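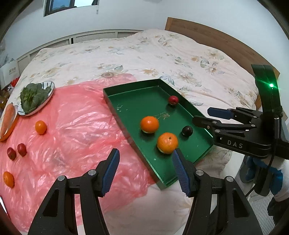 Why Are Oranges Orange and Spinach Isn't?

Have you ever sorted your fruit and vegetables by colour? It's a good thing to do on a wet afternoon, and it looks enough like tidying up that grown-ups tend to leave you alone. You need a tray, a couple of dishes and somewhere flat. A table is the usual choice. A bed will do if you put some plastic down first, and if it's your own bed and not your sister's.

Once everything is laid out, you may start to wonder who chose the colours. The answer is a handful of chemicals called pigments. A pigment is a substance that soaks up some colours of light and bounces the rest back to your eyes. Plants are full of them.

Green: the one that does the work

Leafy vegetables are green because of chlorophyll (say it "KLOR-uh-fil"). Chlorophyll catches sunlight, and the plant uses the energy to turn water and air into sugar. It does this all day without being asked, so please don't mention it to your parents when they want the dishwasher emptied.

Chlorophyll soaks up red and blue light very well. It isn't so keen on green, so a lot of the green gets bounced back, and you see a green leaf. The stalks are often paler than the leaves, as there is usually less chlorophyll in them.

Orange: named after its favourite customer

Carrots get their colour from carotene, and yes, carotene was named after carrots. Scientists can be very imaginative, but they were having a day off.

Oranges have pigments from the same family, called carotenoids. A young orange starts out green, full of chlorophyll. When the nights turn cool, the chlorophyll breaks down and the orange colour shows through. In very warm countries, where the nights stay hot, a perfectly ripe orange can still be green on the outside. It must get very tired of explaining itself.

Next time you have an orange, look at the peel closely. The tiny dimples mark where little pockets of oil are. Bend a piece of peel sharply and the oil squirts out. That's where the strong smell comes from. Do not do this near anyone's eyes, including the cat's.

Your body can turn the carotene in carrots into vitamin A, which your eyes need. Will a mountain of carrots let you see in the dark? No. Nusrat Siddiqui, aged nine, tested this for us by eating carrots at every meal for two weeks and then walking across the landing with the lights off. She found the laundry basket with her shin.

Red, purple and nearly black: the show-offs

Many dark red and purple fruits are coloured by anthocyanins (say it "an-tho-SY-a-nins", or just cough and point). A small amount can make a fruit look red. Pack in lots and it may look so dark that you'd call it black.

Why would a plant bother? Advertising. A plant can't walk about planting its own seeds, so it puts them inside something bright and sweet and waits for a bird to come along. The bird eats the fruit, flies off and drops the seeds somewhere else. You can probably guess how. If you can't, ask someone at dinner.

Before the seeds are ready, many fruits stay green and sour, and hide among the leaves. The colour change is the plant's way of opening the shop.

Try it yourself: the purple cabbage trick

Anthocyanins can change colour, and you can make them do it in your kitchen. Ask a grown-up to help with the hot water.

1. Tear up a few leaves of red cabbage and put them in a heatproof jug.
2. Get your grown-up to pour on 300 ml of hot water.
3. Wait until it's cool, then pour the purple water through a sieve into 2 glasses.
4. Add a spoonful of lemon juice to one glass. Watch it go pink.
5. Stir a pinch of bicarbonate of soda into the other. It should turn blue or green.

Lemon juice is an acid, and bicarbonate is the opposite, called an alkali. The pigment changes shape slightly in each one and bounces back different light.

The whole kitchen will now smell of cabbage. Open a window, and put the fruit back in the bowl before somebody asks where it went.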